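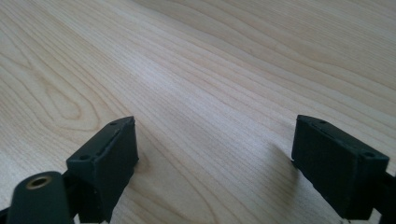
Bravwood Early Learning Center
Indoor and Outdoor Play Areas: Safety Checklist with Comments
Walked and written up Jan 10, 2018

How to read this: OK means OK. FIX means somebody needs a screwdriver, a trash bag or a purchase order. WATCH means it passes today and I don't trust it. Comments are mine. The blank form from the licensing packet has a comment box the size of a postage stamp, so I retyped the whole thing.

Rooms covered: Toddlers, Preschool, Pre-K, the shared hallway, the nap room, the yard. The kitchen has its own form and its own troubles.

SECTION A – ENTRY AND HALLWAY

A1. Front door closes and latches without help. OK
It got a new closer in August and now shuts with real conviction. Parents carrying a child, a car seat and a diorama should be warned.

A2. Finger guards on hinge side of all classroom doors. FIX
Missing on the Pre-K door. The old one was peeled off in strips over several months, and I have found most of the strips in the sensory table.

A3. Cubby units anchored to the wall. OK
Pulled on all of them. Nothing moved except the contents, which came down on me. See A4.

A4. Nothing heavy stored on top of cubbies. FIX
Lost and found bin, one crockpot, a box labeled FALL LEAVES (REAL). The crockpot goes back to the staff room. The leaves can go back to nature.

A5. Exit path clear, at least the width of the double stroller. FIX
Clear if you leave the double stroller out of it. It was parked in the exit path. It needs a home, and I suggest the alcove by the supply closet, once the supply closet stops expanding into the alcove.

A6. Evacuation map posted and current. FIX
The map in the Toddler room shows the wall we took out. Following it would bring you to a sink.

A7. Floor mats flat, edges not curling. WATCH
The left corner curls when the heat is on. Tape holds it for a week at a time.

SECTION B – TODDLER ROOM

B1. Outlet covers in place. OK
Every one. I also dropped two spares in the desk drawer.

B2. Small parts check with the choke tube. FIX
Things that fit in the tube: one doll shoe, one googly eye, a bead nobody claims, the hat from the wooden farmer. The farmer stays, bareheaded. The rest went in the trash in front of witnesses.

B3. Changing table strap works and is used. OK / WATCH
It works. On use, please remember that "I had a hand on him" isn't what the form asks.

B4. Cleaning products locked, above child height. OK
Locked. It took me 16 tries to find the right key on the ring, so I labeled it. Please don't relabel it with a sticker of a frog, because all of the keys have frogs.

B5. Push toys and ride-ons: wheels tight, no cracked plastic. FIX
The red wagon has a wheel that wanders off on its own errands. Take it out of the room until the axle cap is replaced. There's a bag of axle caps from Rekthorpe in the supply closet, second shelf, behind the other bag, which is empty.

B6. Soft blocks: covers intact, zippers tucked. WATCH
One seam is thinking about it. Whoever sews, please sew.

B7. Books: no loose staples or torn board edges. FIX
The truck book has been loved past the point of safety. It has teeth marks on every page except the dump truck, who is respected.

SECTION C – PRESCHOOL ROOM

C1. Tables and chairs stable, screws flush. OK
Checked by sitting on each chair. My knees would like it recorded that this was thorough.

C2. Pretend kitchen: doors, hinges, knobs. FIX
The oven door on the Kernano set drops open by itself. It isn't heavy, but it lands right at shin height for a four-year-old and forehead height for anybody crawling under the sink to be the dog. There is always a dog. Tighten both hinge screws and check again in a week. The stove knobs are glued and have held.

C3. Pretend food sorted, cracked pieces removed. FIX
Seven pieces out: two eggs, the lobster, half a bun, and three items I can only describe as beige. The cracked eggs had sharp edges. The lobster had no edges to speak of, but it had been somewhere.

C4. Dress-up: no strings, cords or ties long enough to go around a neck. FIX
Two capes still tie. We agreed on hook-and-loop for all capes, and these came in as a donation after we agreed. Cut the ties off before they go back on the rack. The long necklace goes too, although I know it is the queen's and I know who the queen is this week and I am prepared for the conversation.

C5. Dress-up: hats and wigs cleaned on schedule. FIX
The schedule is on the wall. The schedule is blank. Hats that wipe get wiped daily. Hats that don't wipe shouldn't be here, and that includes the fur one.

C6. Dress-up shoes: no heels over an inch, soles not slick. WATCH
The silver pair is legal by a hair. Rug area only.

C7. Puppet theater: frame locks, curtain rod secure. FIX
Frame locks. The rod stays up by custom. It needs the bracket that came with it, or any bracket.

C8. Doctor kit. OK
Complete, apart from the thermometer, which has been gone so long that the children now diagnose by opinion.

C9. Cash register drawer. OK
No pinch. Play coins are the large kind. There were some real coins in there too, and they have been moved to the snack jar.

C10. Storage bins: lids off or vented on any bin a child could climb into. FIX
The big dress-up trunk has a lid with no support hinge. Take the lid off today. If you want it back on, it gets a support that holds it open at any height, and I get to test it with my own arm first.

SECTION D – PRE-K ROOM

D1. Scissors: blunt tip, counted in and counted out. WATCH
The count came up right on the second try. One pair was holding a bag of pretzels closed.

D2. Art supplies labeled nontoxic. FIX
There is a tub of glitter with no label at all. I can't tell you what's in it. I can tell you where it is, since it's on my coat. Toss the tub.

D3. Workbench: goggles at each station, clamps tight. OK
Goggles present and unscratched. The rule is still one adult at the bench whenever a hammer is out, and an adult at the sink with her back turned is an adult at the sink.

D4. Light table cord secured. FIX
It runs across the walkway under a rug, and a cord under a rug is its own line on the fire form. Move the table to the outlet. The outlet won't move to the table.

D5. Shelves: heavy items low, corners rounded or padded. OK
The block shelf is a model of its kind. Leave it alone.

D6. Loft: rail height, ladder rungs, landing mat. WATCH
Rails fine, rungs fine. The mat had been borrowed for a boat. It was back before I left, but the boat is apparently ongoing, so please find the boat a different mat.

D7. Window blind cords. OK
All cordless now. It took us 100 emails, but they are gone.

SECTION E – NAP ROOM

E1. Cots spaced, heads and feet alternating. OK

E2. Cot legs and corner caps. FIX
One cap missing. The leg underneath is bare metal. Fold that cot and put it out of circulation.

E3. Room visible from doorway at all times. FIX
The view was blocked by a cardboard castle. Lovely castle. It has to live somewhere that no one sleeps.

E4. Night light and monitor working. OK
The monitor also picks up a neighbor's radio, which plays better music than ours.

SECTION F – YARD

F1. Gate latches, self-closing. OK
Swung it wide and let go a few times. It closed each time, once on my scarf.

F2. Surfacing depth under climber and slide. FIX
Thin at the bottom of the slide, deep everywhere no one lands. Rake it back weekly. A rake is on order from Popescu, along with more wood chips than I asked for.

F3. Climber bolts, caps and chain covers. WATCH
Tight. One cap is cracked but still covering. Order the cap before the cracked one retires.

F4. Playhouse: splinters, door pinch points, wasp nests. OK
Sanded in August and still smooth. No nests. There was a mailbox full of gravel, addressed to nobody in particular.

F5. Trikes and helmets. FIX
Trikes pass. Helmets: the straps on the small ones are stretched out. A helmet on the back of the head is a hat. Replace them.

F6. Sandbox covered when not in use. FIX
It wasn't covered. The cats send their thanks. Sift, top up, cover.

F7. Ice and drainage near the back step. WATCH
The downspout empties onto the exact spot where everyone lines up. Salt is in the bucket by the door, pet-safe kind, lid on.

FOLLOW-UP

Same day: C10 trunk lid, C4 capes, D4 cord, A5 exit path, E2 cot, B5 wagon out of room.
Within seven days: C2 hinges, C7 bracket, A2 finger guard, A6 map, E3 castle, F5 helmets.
When the order comes: F2 rake and chips, F3 cap.
Whenever someone has the strength: the supply closet.

Please initial next to each item when it is done, and put the date. Last time I got back a form with every line initialed in the same purple crayon. I kept it, because it was charming, but it didn't count.

Copies: one in the office binder, one on the staff room door. If the one on the door gets covered by the potluck sign-up again, move the potluck.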